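Why Does Red Come Out? A Report on Dye Bleed in Household Laundry

Gayan Munshi
Textiles and Everyday Materials, final project

Background

I started this project with a pink pillowcase. It had been white when I put it in the machine in September, along with a red T-shirt I'd bought at a street market. My grandmother looked at it over video and said I should have used salt. My roommate said vinegar. The label on the T-shirt said "wash with like colors," and I didn't own any like colors.

The question for the report is a plain one: which of the things people do to stop red fabric from bleeding make a difference you can see? I had a dorm laundry room, a kitchen scale, and a supply of cheap red cotton. The course handout asked for "a question of modest size," and I think I met that part.

Why red, and why cotton

Most colored cotton sold today is dyed with what are called reactive dyes, which form a chemical bond with the fiber. A bonded dye molecule mostly stays put. The trouble is that some of the dye never bonds. Part of it reacts with the water in the dye bath and then just sits in the cloth, held weakly, until it is rinsed away. A careful factory rinses many times in hot water. A less careful one rinses until somebody wants to go home.

Cheaper cotton is sometimes dyed with direct dyes, which don't bond in the same way and are held by weaker forces. These bleed for much longer, sometimes for the life of the garment.

Red has a bad reputation, some of it earned. Deep shades need a lot of dye, so there is more of it left over. Red on white is also very easy to see. A yellow shirt could be bleeding into your wash for years and you'd only think your socks were getting old.

Materials

The red fabric was sold under the name Corkeo, a plain-weave cotton, bought as one length and cut into squares with pinking shears. The white fabric was Stimwood muslin from the same shop. I washed the muslin once before starting, to get rid of whatever finish it came with. The detergent was Mirani, unscented, liquid. I also used table salt, white vinegar and a box of Clornisa color-catcher sheets, which cost more than the fabric did.

In all I cut 116 squares, half red and half white. I don't recommend pinking shears for this many squares. My thumb still has an opinion about it.

Method

Each test used one red square and one white square, shaken together in a glass jar holding 1,000 milliliters of water. The jars were shaken by hand for the length of a song, always the same song, which I can no longer listen to. The squares were then rinsed and dried flat on separate racks.

The treatments were:

Cold water only
Hot water only
Cold water and detergent
Hot water and detergent
Red square soaked overnight in salt water first
Red square soaked overnight in vinegar and water first
Hot water and detergent with a piece of catcher sheet

The leftover squares went to practice runs, repeats of jars I had spilled, and one that the dryer ate.

To score the staining I made a card with five shades of pink on it, from "white" to "this is a pink thing now," and held each dry muslin square next to the card by a north window at noon. I asked two classmates to score the squares too, without telling them which was which. They agreed with me most of the time. Where they didn't, I used the middle score.

Results

Temperature mattered more than anything else. Cold water with no detergent left the muslin at the first or second shade nearly every time. Hot water with detergent took it to the fourth, and once to the fifth, and I have kept that square as a souvenir.

The salt soak did nothing I could measure. The vinegar soak did nothing I could measure and made my closet smell like a sandwich shop for a week. I'm sorry to report both of these, especially to my grandmother, who has been told and does not accept the finding.

The catcher sheets worked better than I wanted them to. The muslin in those jars came out at the second shade, and the sheets themselves were a strong pink.

I also put several red squares through repeated hot washes with a fresh white square each time. Staining dropped sharply after the second wash and then slowly after that. By the end the white squares were close to clean, though they never quite matched an unwashed one.

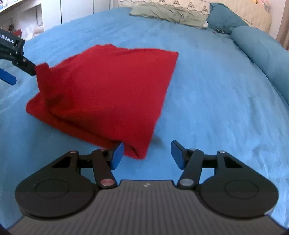 Time spent wet turned out to matter too, and I only found this out by being lazy. I left a pair of jars standing with the squares touching while I went to dinner. Both white squares came back with a hard-edged blotch much darker than anything from the shaking tests. I repeated it on purpose with fresh squares and got the same blotch. Clothes forgotten in the washer are in the same position as those squares, and I suspect a lot of ruined laundry gets blamed on the wash when the damage was done afterward, in a wet heap.

Discussion

The salt idea isn't silly. Salt is used in dyeing to push dye out of the water and onto the cloth, so it makes sense that people would reach for it at home. But it helps at the dyeing stage, when the dye is still able to bond. Months later, in a bucket, that chance has passed. Vinegar has a similar history. Acid is used with dyes for wool and silk, and the advice seems to have wandered over to cotton at some point without checking whether it was invited.

What helps with new red cotton is boring. Wash it alone a few times, warm if the label allows it, until the rinse water runs clear. After that, wash it cold and take it out promptly.

Limits

A jar is not a washing machine. My jars held far more water per square than a stuffed dorm washer would, so real staining may be worse than mine. I tested one red fabric from one shop, and I don't know which kind of dye was in it. The shop didn't know either, and seemed surprised to be asked. The shade card was painted by me and has faded a little on one side.

If I did it again, I would buy red cotton from several places and wash half of it in a real machine. I would also shake to a longer list of songs.

The T-shirt has now been washed nine times and still turns the water pink. The pillowcase is on my bed.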